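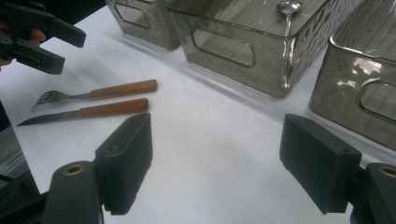 Tosh says I'm being unfair to the Vakomia orbiter, that a relay satellite around Mars is worth flying even if it never takes one decent picture. Fine. I've been chewing on that reply all morning, so let me try to say what bothers me.

The relay part I'm happy with. Old orbiters are doing most of the phone calls home for stuff on the surface, and old orbiters wear out. A new one with a big dish would be a good thing to have up there. No argument.

My problem is the word "relay" covering for everything else. When Vakomia was announced it had 5 science instruments. Now it has 2. The press kit still uses the painting with all of them bolted on.

And look at what stayed. A weather camera and a radiation counter. Both useful, both cheap, both flown before by other people. The radar that was going to look for buried ice is gone, and the radar was the reason half of us were excited in the first place.

The official line is that the radar "moves to a follow-on opportunity." Has anyone seen a budget for the follow-on? I went looking. There's a slide.

Then there's the ground station. All this lovely extra data has to land somewhere, and the plan leans on the new dish at Kakham. Last I read, Kakham had a road, a fence and a concrete pad. Maybe they've moved along since June. If so I'd love a photo of something taller than the fence.

Drorovton is supposed to be the backup. It's a good site but it's already busy, and you can't just squeeze in long Mars passes every night. Somebody else's spacecraft gets bumped. Whose?

The number everyone keeps quoting is 17 times the data of the current link. I'd like to know when. At closest approach, with clear skies over the dish? Mars spends a lot of its time very far away, and the rate drops off hard with distance. Give me the worst month and I'll be impressed or I won't.

Someone asked if I think it'll fail. No! Getting into Mars orbit is hard but the team is good and the engine is a boring old design, which I mean as praise. I think it will get there, work okay, and be sold as something bigger than it was.

Also the launch window thing. They've slipped once already. Mars windows come around every 26 months or so, so "a small delay in testing" can turn into a two-year delay in real life. The last update had 3 tests still marked open and didn't say which ones.

What would change my mind: a funded radar, a dish at Kakham that has heard a signal from anything at all, and a data rate for the bad months. I'd settle for the dish.

Anyway, Tosh, I'll still be up at 4 a.m. watching the launch. I'll be grumbling at the screen.

Back to top | About | Contact | Terms | © All posts belong to their authors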